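Greco Park season tickets – worth it this year?

kondis27
Renewed mine this morning. Up 3 percent. Does the seat still cover cup games?

ruvlow_end
League only now. I asked at the window in October and they said cup ties are extra.

kondis27
Then I want a refund. We only drew 3853 for the Wuster match, so it isn't like seats are scarce.

halfway_line
I disagree. Cup games are cheap, and last year we had one at home. You still save over paying at the gate.

ruvlow_end
You save if you go to every match. I work weekends – I miss a third of them.
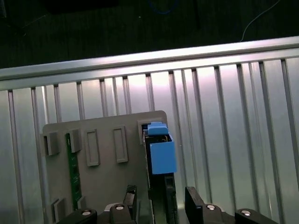
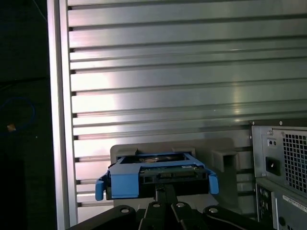
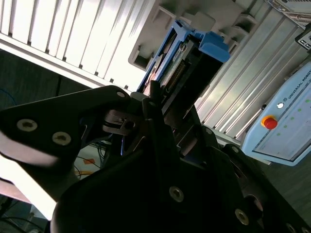 halfway_line

Then sell on the ones you miss. The club site lets you do it up to noon on match day.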